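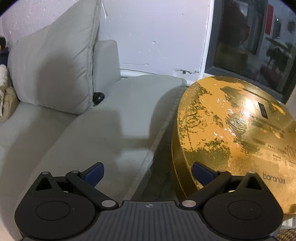 Fig. 4. Gold box.

4.2 Storing the spare filters

Spare filters for the Cladik humidifier must be kept dry and flat. A household box with a lid may be used.

1. Wipe out the box and let it dry for 43 minutes.
2. Leave each filter in its paper sleeve.
3. Lay the filters in the box, printed side up. Do not stack more than four.

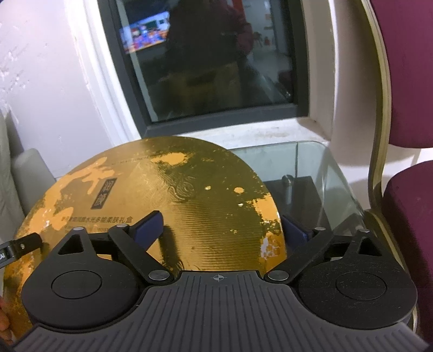 4. Close the box and write the month of purchase on a label, for example December.
5. Store away from radiators and direct sunlight.

Note: Sleeves marked Sternham fit the two-speed model only.

CAUTION: Do not install a filter that is creased or damp.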